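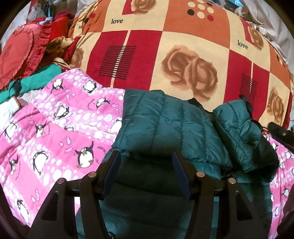 How do you wash a quilt that size in a machine that isn't? I inherited one from an aunt who believed in bedding with opinions, so it says "love" on it more than once, with roses in between, and the deep red squares sit right up against the cream ones. My washer is an old Farell that complains about towels. The label has been cut off. Do I risk it at home, or pay the place on Makutside, who quoted me a price I'd expect for a small car?
Posted by skolinik_jen

Pin-yu Yuen
Test the red first. Wet a white cloth, press it on a red square for a minute and look at the cloth. If it comes away pink, stop there and pay the people on Makutside. If it's clean, take the quilt to a laundromat with a big front loader – cold water, gentle cycle, half the soap you think you need. Throw in a couple of color catcher sheets. Dry it on low, and stop every 20 minutes or so to shake it out, or the filling bunches up and you'll have a quilt with knees. Mine took nearly 80 minutes in September with the windows open.

gus_aigner
bathtub. did mine in the bathtub. weighs 1,000 pounds wet so have a plan for getting it out, I did not

dottie116
Agree with Pin-yu, except I skip the dryer and lay it flat over two racks. Takes forever. Also check the seams before you start – old thread lets go in the wash and then you own a lot of squares.

Contact us | Copyright Skolinik Household Help | Back to top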